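The Orange Thing

Benvinda Carrilho had been sorting the toy kitchen since six in the morning, and she was having the best day of her year.

There were 77 pieces in the set when it left the Mohammadi workshop, and every one of them had to be found, wiped, looked over and put back in its own cardboard nest before the evening boat to Jilov. She had already done the eggs. She had done the bread, both loaves, and the fish with the painted eye (she loved that fish, she had propped it against the radio so it could listen). Now she was up to her elbows in fruit.

"Pears!" she called down the stairs. "Atar, I've got all the pears!"

"Good," said her nephew, who was eating toast and had been told about the eggs at length.

The thing about toy food, the thing she had been trying to explain to people for 45 years, was that somebody had to decide what a pear was. A real pear just grows. But a play pear, for a small hand, for a shop counter made out of a shoebox, had to be so much a pear that a child across the room would shout the word. So you made the neck a touch longer. You made the green greener. You gave it a shine no pear ever had, and then it was right, it was more than right, you wanted to bite it!

She wiped and she nested. Tomatoes, beets, the onion with the chipped root. She sang a little. Outside the window the March rain came straight down on the tin roof of the Bisura bakery, and the smell of the second baking drifted up and made all the pretend bread look hungry.

And then she got to the last box, and the orange thing wasn't in it.

She did not panic. She went through the tissue, and then through the bin where she had thrown the tissue. She lifted the fish and looked behind the radio.

"Atar," she called. "Have you seen the orange one?"

"Which orange one?"

"The one that lets the light in!"

He came up then, still chewing. He knew which one she meant. Everybody in the house knew it. It had come out of the mold cloudy and blotched, years ago, a mistake, and old Mohammadi had wanted to melt it down. Benvinda had held it up to the lamp and it had lit up like a coal, yellow at the edge, with all those muddy little patches floating inside, and she had said over her own dead body. It went in the set. Children fought over it. Some called it an orange and some a peach, and one very serious boy from the harbor had sold it to her across a shoebox counter as the sun, for 16 buttons.

"You lent it," Atar said. "You lent it to the people with the green cloth."

She sat down on the onion box. She had! She had carried it over there herself, in her apron pocket, and talked the whole way.

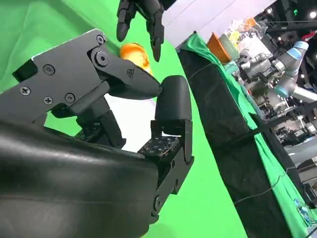

The orange one, held high between black fingers, with the green cloth behind.

She was across the square before Atar had found his second shoe. She didn't take an umbrella. She ran past the bakery and the pump and up the outside steps, and she pushed the door open with her hip, and she saw it at once, that spot of orange against all that green, with the shine sitting on it just the way it ought to.

She had meant to say good morning. She had meant to say boat, and evening, and I'm so sorry to be a bother. What she said was, "Oh, look at it!"

Because she never had, not from over here. At home it was always in a hand or a box or under somebody's chin. She stood there dripping on the mat and thought that it might be a peach after all. The harbor boy would never have agreed to that.

"Five more minutes," she said, to anyone who was listening. "I can wait five minutes. Does it want a polish? I've got my cloth."

Atar came in behind her with his laces undone and the empty cardboard nest in his hand. He'd remembered to bring it. She could have kissed him, so she did, on the ear, and he bore it very well.

Comments

tinroof: I read this out loud to my daughter and she wants to know if the fish gets to go on the boat too.

Marsh Hen: Sixteen buttons for the sun is a fair price!! Loved this one.

oldpaperbag: We had a see-through plum in our set growing up. My sister still has it and will not discuss giving it back.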